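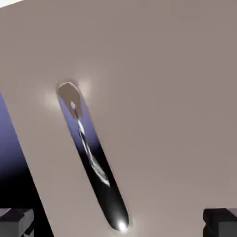

Simulated close-up of a slotted beige surface, with the two fingers of a robot gripper at the lower corners. Image: Gerkow

GERKOW PUBLISHES RESULTS OF HOUSEHOLD AND SHOP-FLOOR CHORE STUDY

Simulated training shortens preparation, but most chores still need a person nearby

WOMTHORPE, 19 October 2025 – Gerkow, the applied automation institute based in Womthorpe, today published the findings of its study into whether robot arms can take over routine chores in homes and small workshops. The report concludes that machines can now complete a useful share of simple handling work under supervision, and that unsupervised use in ordinary homes remains premature.

The study covered 263 chores, drawn up with households in Womthorpe and with the assembly and packing departments of Brynjólfsdóttir, a maker of kitchen fittings with a plant in Prunderdale. The list ranges from clearing a table and folding towels to sorting fasteners, loading trays and wiping down a workbench. Each chore was first attempted in computer simulation and then, where the results allowed, with a physical arm.

Under the terms of the study, a chore was counted as complete only when the arm finished it from start to end without a person stepping in. By that measure, 70 of the 263 chores were completed consistently on physical equipment. Most of these involved rigid objects of known size placed in predictable positions. Results were weakest for cloth, for cluttered drawers and for narrow openings, where the fingers of a gripper can block the view of the work.

"The question we hear most often is whether a machine can do the chores yet," said Tove Kjærgaard, director of Gerkow. "Our answer is that it can do some of them, in some rooms, with someone at hand. We think the public is better served by a plain list of what works and what does not than by another demonstration."

Close-range work received particular attention. Simulated views taken near the gripper allowed the team to vary lighting, surface color and approach angle many times before any hardware was used. The report notes that smooth, evenly colored surfaces and glossy interiors remain difficult, as they offer few features by which an arm can judge its distance.

Nkrumah Baidoo, who led the simulation work, said the gap between the screen and the bench had narrowed but had not closed. "A chore that goes well in simulation may still fail on a real counter because a part is slightly bent or a drawer sticks," he said. "We have reported those failures in full, chore by chore."

At the Prunderdale plant, Brynjólfsdóttir operated 2 arms alongside its regular staff during the trial period. The company has confirmed that it will keep both in use for tray loading and will not extend them to final assembly at this stage.

"Loading trays is repetitive work, and our staff were glad to hand part of it over," said Halfdan Thygesen, plant manager at Brynjólfsdóttir. "Final assembly is another matter. Our people correct small problems by touch all day long, and the arms cannot do that yet."

The second phase of the study will begin in December and will run for 6 months. It will repeat the chores that failed in the first phase, with emphasis on household cloth items and on handling in confined spaces. Households in Womthorpe and Prunderdale may apply to take part by writing to the institute.

The full report, including the complete list of chores and the result recorded for each, is available from Gerkow on request.

About Gerkow
Gerkow is an independent institute that tests automation equipment for domestic and light industrial use. Its offices and test rooms are located in Womthorpe.

Media contact
Skarphéðinn Hallgrímsson
Press Office, Gerkow, Womthorpe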